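Home Projects Reports Partners Contact
Last updated: 2/10/23

Wivar Project: Progress Report to the Habte Fund
Reporting period: second half of the grant year, including the demonstration visit to the Hilar site 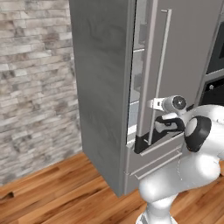

1. Purpose of this report

The grant agreement asks for a written report after each public demonstration, covering the state of the work, what was shown, what visitors asked, and any change to the plan for the remaining period. The demonstration took place at the Hilar site and was combined with the monitoring visit by the fund. Filipa Barros attended for the fund. Dagim Araya led the technical sessions. The report follows the order of headings agreed in April.

Wivar is concerned with the opening of household doors and drawers by a single robotic arm. The work covers refrigerators, ovens, cupboards and drawer units, with training carried out in simulation and a smaller body of trials on hardware. The grant pays for the simulation work, the hardware bench and the public demonstration. It does not pay for the mobile base, which is funded separately and is mentioned below only where it affects the schedule.

2. State of the work

2.1 Simulation

The kitchen scenes are complete to the standard set out in the work plan. Each contains at least one appliance with working hinges or runners, and the arm can be placed at any point on the floor before a run begins. The refrigerator with the vertical bar handle was chosen as the reference task. It has a long handle, so the arm has a wide choice of grasp heights, and the choice made has a large effect on the rest of the motion. A grasp near the lower mount keeps the elbow low and leaves less room to swing back as the door opens. A grasp at mid-height gives a better path but needs a longer reach at the start.

At the close of the period the training set held 2230 recorded door and drawer runs. Runs in which the gripper passed through a surface, or in which the door moved without contact, were removed before this total was taken. The check for both faults is automatic. It was done by hand until April, and the earlier runs have been put through the automatic check again so that the whole set is on the same footing.

Surface finish and room setting are varied between scenes. Walls, floors and appliance finishes are drawn from a shared library, and lighting is set separately. The variation is wider than was proposed in the application. There was no extra cost, as the library was already licensed to the project for other work.

2.2 Control

The motion is divided into approach, grasp, pull and release. The approach and grasp stages have been stable since the previous report and have not been changed. Most of the effort in this period went into the pull stage, where the gripper has to follow an arc whose radius is not given in advance. The controller estimates the radius from the first few centimetres of travel and corrects it as the door moves. If the estimate is poor, the fingers load the handle sideways and the grasp slips.

The first version of the estimator assumed that the hinge axis was exactly upright. This held in simulation and did not hold on the bench, where the door unit leans slightly. The assumption was removed. The revised estimator is slower to settle and the pull now begins at a lower speed. The effect on total run time is small and is accepted.

Drawers are handled by the same controller with a straight path. Horizontal handles near the floor remain the weakest case. The wrist has to turn well down and the arm approaches a joint limit, which the planner avoids by moving the base position. On the bench the base cannot be moved, so low drawers are for the present a simulation task only.

2.3 Hardware bench

The bench consists of one arm, one parallel gripper and a door unit supplied by Heteo. The door unit has an adjustable closing force and accepts different handles. It was delivered later than planned and the mounting plate had to be redrilled. Both matters were reported at the time and are closed.

The bench was used for 80 scored trials in the period, all on the upright bar handle. The scoring sheet records the stage reached, the reason for any stop, and whether a person had to intervene. The full sheets have been sent to the fund as a separate file. The most common reason for a stop was a sideways slip in the pull stage, and most of those came before the estimator was revised. The second was a force limit reached when breaking the door seal. The limit was left where it is. Raising it would need a new risk assessment for the bench, and the change was not thought worth the delay before the visit.

3. The demonstration visit

3.1 Arrangements

The visit was held in one room, with the simulation station at one end and the bench at the other. Visitors were taken through in small groups. Each group saw a simulated run first, then the same task on the bench, then had time for questions. The order was chosen so that the stages could be explained on screen, where a run can be stopped and stepped, before the arm was seen moving.

A barrier was placed at the full reach of the arm plus the margin given in the risk assessment. The operator kept hold of the stop control throughout. There were no incidents and no use of the emergency stop. The bench was paused once when a visitor placed a bag inside the barrier, and the session was resumed after the area had been checked.

3.2 What was shown

In simulation, the groups saw the arm at the reference refrigerator with the gripper brought up to the bar handle, followed by the pull. Dagim Araya used the stepped view to explain how the fingers are lined up with the handle and why the wrist angle is fixed before contact. Each group was then invited to choose a new starting position for the arm. Two of the positions chosen could not be solved by the planner, and it reported this correctly without moving. Both have been added to the regression set.

On the bench, 4 runs were made during the fund's session. The first two were completed without intervention. The third stopped in the pull stage with a sideways slip, and the operator reset the door by hand. The fourth was made with a higher closing force, at the request of Filipa Barros, and reached the force limit as expected. The arm released and withdrew. These runs are not included in the scored total in section 2.3, as the settings were changed between them.

3.3 Questions and comments received

Questions were noted by a member of the team and are grouped here by subject.

Speed. Several visitors found the bench runs slow. The speed is limited by the risk assessment and by the revised estimator. A faster run was shown in simulation for comparison, with the warning that it has not been tried on hardware.

Use by disabled people. An occupational therapist in the second group asked whether the arm could hold a refrigerator door open while something was taken out. Holding is not in the present plan. The controller could keep its position after the pull without much change, but safe working close to a person would be a separate piece of work and would need different hardware limits.

Handles. There were repeated questions about doors with recessed grips or no handle at all. The gripper in use cannot open these. The team said so plainly and gave no date.

Simulation and reality. Filipa Barros asked what evidence there is that success on screen predicts success on the bench. The honest position is that it predicts the approach and grasp stages well and the pull stage poorly. A proper comparison needs matched closing forces and matched handle friction, and only the first of these is in hand. The comparison has been moved up the plan as a result of this question.

Noise. One visitor asked about the noise from the bench. It comes from the cabinet fan and not from the arm.

4. Changes to the plan

The following changes are proposed. None affects the total grant.

4.1 The comparison of simulated and bench runs is brought forward and will be carried out before any new appliance type is added. Handle friction will be measured on the Heteo unit with a spring gauge and the values entered in the simulation.

4.2 Work on oven doors is put back. The oven models are built and can be opened in simulation, but the downward-hinged door needs a different release and the bench has no matching unit.

4.3 Low drawers will be reported as a simulation result unless the mobile base arrives in time. The supplier has not confirmed a date.

4.4 The force limit will be reviewed together with the risk assessment. If it is raised, the scored trials will be repeated at the new limit so that the two sets can be compared directly.

5. Spending

Spending is within budget under all headings. Bench costs are slightly over profile owing to the redrilled plate, and travel is under. A transfer between the two is requested on the usual form. The demonstration itself cost less than allowed, as the room was provided by Hilar without charge. The remaining amount under that heading is to be kept for the closing event.

6. Actions arising

Dagim Araya to send the friction measurement method to the fund for comment before it is used.

Filipa Barros to confirm whether the transfer in section 5 can be approved without a change to the agreement.

Project team to circulate the revised scoring sheet, with a separate column for closing force.

Hilar to confirm access to the room for the next bench session.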